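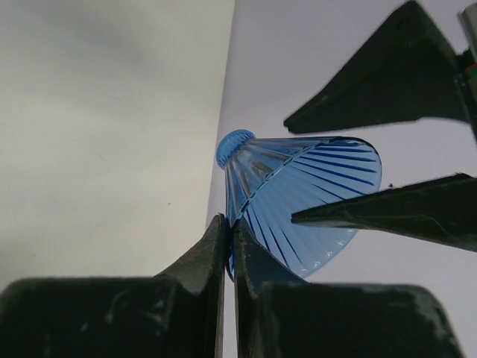

Blue plastic shuttlecock from the October order, Prilesholm club room

Ticket 185 - Plastic shuttlecocks wobble in flight
Opened by: Marianna Duda
Assigned to: Hrefna Brøndum, equipment desk, Girnusville
Status: Solved

Marianna, 8:10 a.m.
Hello! We love the new blue shuttlecocks. The kids can see them so well against our pale walls! But out of the box of 50, a good many wobble after a hard hit and drop short. I tried two rackets and both ends of the hall. Same thing. Is it the skirt or the cap?

Hrefna, 9:25 a.m.
Great test, thank you! My first guess is the skirt. Plastic ones get squeezed in shipping and hold the shape. Look straight into the open end. If the rim is oval, that's your wobble. Also check that the cap sits straight where the ribs come together.

Marianna, 11:40 a.m.
Caps all fine. Rims are oval on 30 of them! I pressed one back with my fingers and it flew better for a few hits, then went bad again.
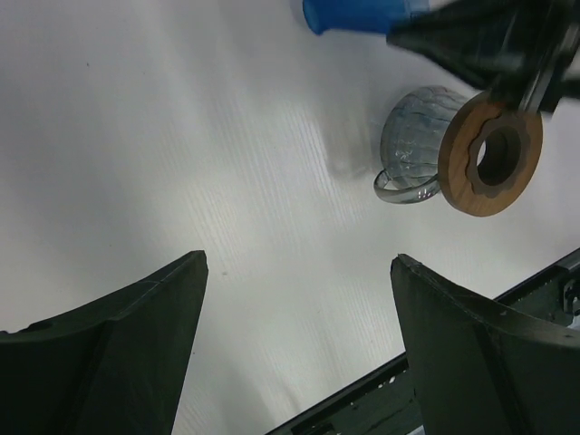
I also looked for something round to rest them on overnight. The white table in the club room is nice and flat, and a glass mug seems like a good size for the skirt to sit over. Would that work, or will it stretch them?

Hrefna, 1:05 p.m.
Love the mug idea! Go gently - the skirt should rest on it without being pushed down. Warm the plastic first: lukewarm water, never hot, for 8 minutes. Shake it off, set it rim down over the mug, and leave it until morning. Start with one before you do the rest.

Marianna, next day, 10:15 a.m.
It flies straight! I hit it for the whole warm-up and it held. I'm borrowing more mugs from the Sistton hall and doing the others this week.

Hrefna, 10:30 a.m.
Wonderful news! Store them in the tubes, cap into skirt, with nothing heavy on top. I'll ask Bech to pack the next order that way too. Closing this one.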